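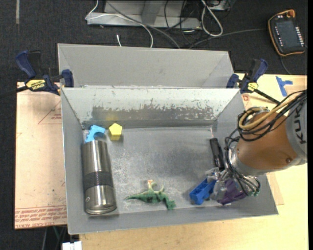
Ok so mixtape thread round 2, same rules as last time, 8 songs, no live versions, post by midnight. I'm stuck on my opener. Been going back and forth between Woltadine's first single and the slow one off the Esten record and I can't commit. The first single has that drum sound, you know the one, like somebody dropped a stainless steel tumbler in a metal bin and then built a whole beat on it. Love it. But is it an opener?? My list so far is 2 songs long and they're both closers. Help
posted by gravelhymn

tapehiss_nora
Opener for sure. It starts cold, no fade in. You need that on a tape. The Esten one takes a full minute before anything happens and people will skip

parkade
nobody skips on a tape lol thats the point of a tape

tapehiss_nora
We are posting playlists. There is no tape. We just call it that

parkade
I make an actual tape every round and have since the beginning. ask anyone

gravelhymn
ok but opener

coldbrewsaint
Hard disagree on Woltadine in slot one. That song is a track 3. Track 1 should be something a little smaller so the drums hit when they come in. Put Ji first, the short piano thing, then whatever, then Woltadine. Did this on my August mix and it worked great, got more likes than anything I've put up here

parkade
your August mix had the same band on it twice

coldbrewsaint
Different singer. Doesnt count

parkade
same name on the sleeve

coldbrewsaint
Rules say 8 songs, they don't say 8 bands. Go read them

mod_lantern
Rules say 8 songs, no live versions, no songs over ten minutes. Repeat bands are allowed but kind of frowned on. Please don't start this again. Last round's thread hit 2,339 replies and I had to read every one of them

gravelhymn
frowned on by who

mod_lantern
Me

sleevenotes88
Coming in to say the Esten album is way overrated and the slow one is the worst song on it. Sounds like a hold line. I said what I said. If you want slow go with Bralamow, side two, second to last. It has the organ and then the part where the organ stops

tapehiss_nora
The part where the organ stops!! Yes. Seconding Bralamow

gravelhymn
I have Bralamow as my closer already. thats one of the 2

sleevenotes88
Oh good. Then your fine. What's the other closer

gravelhymn
Ji, the long one with the rain on it

coldbrewsaint
You can't have both of those, its 2 naps in a row. Pick one and move the other to track 4. Middle of the tape is where the sleepy one goes

parkade
end of side A. sleepy one goes at the end of side A so you get up and flip it

tapehiss_nora
There is no side A

parkade
there is on mine

kitefuel
New here, can I post a list if I missed the first round? Also is there a place to hear that Bralamow one, I searched and only got a cover and it was bad

mod_lantern
Yes, anybody can post. Put it in the list thread and not in here. Don't link downloads please

sleevenotes88
kitefuel — the cover is terrible, don't judge it by that. They only pressed 2,000 of the record so its a pain to find but the whole thing streams, you have to search the album title and not the band. No idea why

kitefuel
found it, thank you. ok the organ part, wow

gravelhymn
Alright. Ji piano thing first, something, Woltadine third, long Ji at 4, Bralamow last. That leaves me three more and I still want Esten in there somewhere, sorry sleevenotes

sleevenotes88
Your tape your problem

coldbrewsaint
So now you've got Ji twice. Just pointing that out. For parkade

parkade
I saw it

mod_lantern
Frowning

gravelhymn
what goes in slot 2 tho — needs to be fast, under three minutes, I've got til midnight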